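4.2 Reheating habits in shared kitchens

The most striking result of the Covcombe survey concerns how people warm up leftovers. Of the 1,041 households that returned a diary, those in shared buildings reheated food far more often than those living alone, and they did it in short bursts. We had expected the reverse! Diaries from the Arnen district were especially rich — many people wrote in the margins about soup, rice and whose turn it was to wipe up.

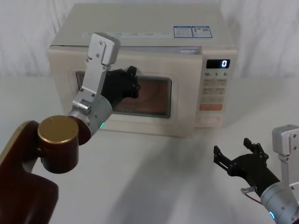
Rice deserves a word of its own. Households cooked it in large batches, chilled it overnight and ate it over the next 2 days, usually with a splash of water added before heating. The pattern held in both the summer and December rounds, although winter portions were larger and more often eaten with stew.

Waste fell wherever leftovers were labeled. In the Drulero buildings, 36 kitchens received a pad of paper labels and a pencil, and after 30 days their bins held clearly less cooked food than before. A simple tool, and a delightful finding for us.
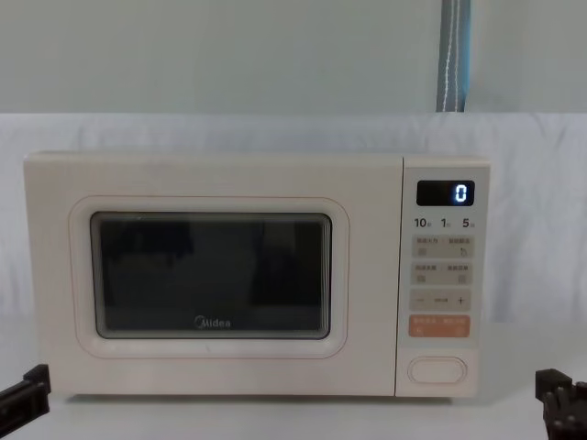

Figure 3. A countertop microwave oven with its control panel to the right of the door.

Labels worked best for foods that look alike once chilled, such as broth and gravy. They did little for bread, which people judged by touch. We return to bread in Section 5, where the storage diaries are compared by household size.

This site uses cookies to remember your reading preferences. Accept | Manage settings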